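À la cuisine centrale de Stoswood, le robot apprend et les gens attendent

On m'avait promis une révolution. J'ai trouvé un bureau au-dessus des chambres froides, deux écrans, une cafetière qui fuit et une jeune femme qui fait recommencer pour la énième fois le même geste à un bras articulé. Feven Araya a été embauchée chez Bidik pour préparer les cuisines collectives à l'arrivée des robots. Les repas, eux, partent toujours du quai à la main, dès cinq heures du matin.

La cuisine centrale de Stoswood emploie 38 personnes. Le groupe Milošević, qui l'exploite, a signé avec Bidik un contrat portant sur la plonge, le rangement et le nettoyage des plans de travail. Pas la cuisson, insiste-t-on au siège, « le cœur du métier reste humain ». L'argument m'a laissé songeur. À la plonge aussi il y a des gens, et ils ont du métier.

Avant de poser un bras parmi les bacs en inox, on l'exerce donc en simulation, sur un logiciel maison baptisé Sindik. Le bras virtuel se place au-dessus d'un bol, d'un gobelet, d'un torchon. Dans la séance suivante, les objets ont changé de place ou de voisins. Feven Araya regarde, note, relance. « Un bol, c'est facile. Le tissu, c'est une autre affaire, ça se plie comme ça veut. »

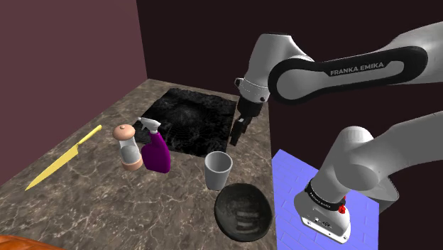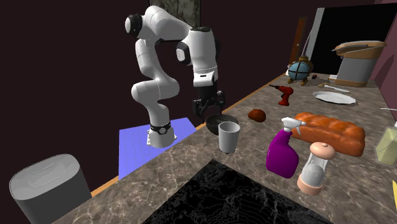

Séance de simulation : le bras au-dessus du plan de travail, pince vers le bas.

Toshiko Sugiyama dirige l'équipe de l'après-midi. Elle est montée une fois dans ce bureau, à l'invitation de la direction, et en est redescendue perplexe. Dans sa plonge à elle, le sol glisse, les bacs arrivent empilés de travers, une louche traîne au fond d'une marmite et quelqu'un crie qu'il manque des couvercles. « On m'a demandé de décrire mon poste sur une feuille. J'ai rempli la feuille. Et puis j'ai pensé à tout ce que je n'avais pas écrit. »

Cette feuille est pour l'instant le changement le plus concret apporté par l'automatisation. Tous les salariés de la plonge l'ont remplie, en dehors des pauses mais sans temps prévu pour cela. Les gestes y sont découpés, minutés, classés selon qu'ils sont « transférables » ou pas. Une plongeuse m'a raconté avoir découvert que 70 % de son travail entrait dans la première colonne. On ne lui a pas dit ce qu'elle ferait de ses journées une fois le transfert accompli.

La direction parle de formation. Les agents deviendraient « superviseurs de cellule », un titre flatteur dont personne n'a pu me donner la grille de salaire. Deux places sont ouvertes en mars. Pour les autres, on évoque des départs naturels, expression commode quand la moyenne d'âge de l'équipe tourne autour de 52 ans.

Je veux bien croire que le projet soulagera des dos. Toshiko Sugiyama le croit aussi, elle qui porte une ceinture lombaire depuis des années et qui a réclamé longtemps des bacs plus légers. On les lui a refusés, trop chers. Le montant du contrat avec Bidik, lui, n'a pas été communiqué au personnel – ni à moi, malgré trois courriels.

Feven Araya ne fait pas l'article. Elle reconnaît qu'un essai réussi à l'écran ne dit pas grand-chose d'un service de midi, et elle aimerait passer une semaine en bas, avec des gants, avant toute installation. Sa demande est à l'étude. En attendant, elle descend de temps en temps prendre son café au sous-sol, où la machine ne fuit pas. Les plongeurs lui demandent quand arrive le robot. Elle répond qu'elle ne sait pas, et ils retournent vider les bacs.

Contact de la rédaction | Mentions légales | © Tous droits réservés | Haut de page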